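Tiltdale open day — anybody else go Friday?

swati_builds
Posted in: Clubs and Events

I finally made it to the Tiltdale open day and I'm so glad I did! Most of my time went to the little white arm they had down on the floor, on a blue cloth, with a yellow foam cube in a cardboard tray next to it. I must have crouched there for half an hour (my knees are still complaining).
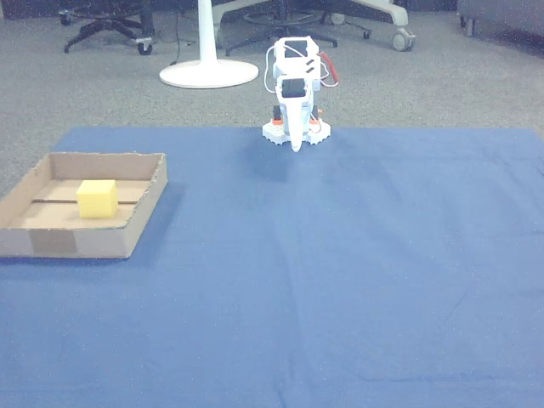 How much did entry cost? It was free, and you only had to sign in at the front desk.

Anyway, Anika Brannigan ran the demo and let people ask whatever they wanted. I liked that she kept it small.

drallwood
I went too and came away kind of flat. One arm and a foam cube? Prevwood had a whole conveyor line going in September, and they drew 500 people.

tkhokhar
Prevwood was loud and you couldn't get near anything. I'll take the small one.

swati_builds
Same here! At Prevwood I stood behind a rope — couldn't hear a word. With this one you could look right at the black servos and the cable loops and figure out how you'd build it yourself.
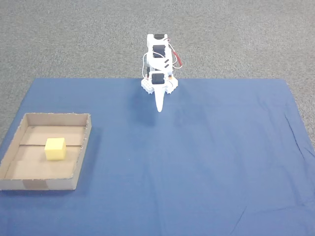

I've been pricing parts ever since. Anika said to budget about $300 and start with a gripper, then work back toward the base. My garage is a mess, so that may have to wait.

yusri_t
Start with the base. A wobbly base ruins everything above it, and I've rebuilt mine 3 times.

drallwood
Agree with Yusri on that. Still think they should've had more going on.

swati_builds
Okay, base first then. Yusri, did you print yours or buy it?

yusri_t
Printed. I'll send you the files tonight.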